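Computer Basics for Office Staff
Handout 3: What happens to old machines
Instructor: Rocío Durán

Last time we covered how long an office computer stays in use and who decides to retire it. Today is about what comes next. Most of the cost of a computer is paid before anyone turns it on, and a smaller part comes at the end, when somebody has to clear it, sort it and move it out of the building.

Terms to know
Retirement: the machine comes off the inventory.
Reuse: the whole machine goes to another user.
Parts recovery: single parts are taken out and kept.
Recycling: the rest is broken down for metal and plastic.

Read the Lollby case before the next class. The firm had some 838 desktops on its list and could find an owner for far fewer. Maximiliano Lucero's notes on the case are in the course folder.

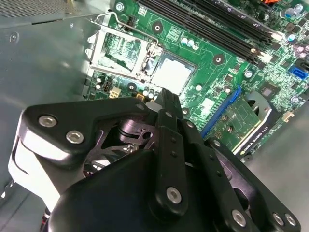 Fig. 1. Green motherboard in a gray metal case.

Data comes first. No machine leaves the office until its drive has been wiped or removed, and the person who did it signs the form. A deleted file is still on the drive until something is written over it. Henríquez lost a contract over this in March, and we will go through the letter in class.

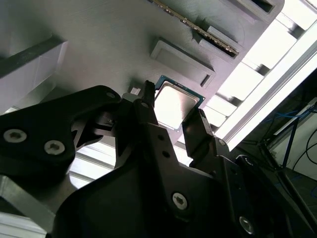

Value drops at different speeds for different parts. Cases and power supplies are worth little after a few years. Processors hold up better, and they are small and easy to store. The square chip with the silver metal heat spreader is a desktop processor; learn to know it by sight, as it is often listed separately on a buyer's sheet. Memory is also listed separately — check the type before you quote a price.

Buyers pay by grade. Evenell uses 3 grades and Dreltavico uses 2, so the same lot can look better on one offer than on the other. Compare the totals after transport.

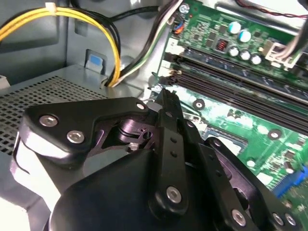 Transport is charged by the pallet in both offers. A half-full pallet costs the same as a full one, and small offices often wait and ship together. Fidel Acuña will explain how his office shares a pickup with its neighbors.

For next time
Fill in the inventory sheet for 8 machines in your own office. Write down age, user and condition. Leave the price column blank — we will do it together.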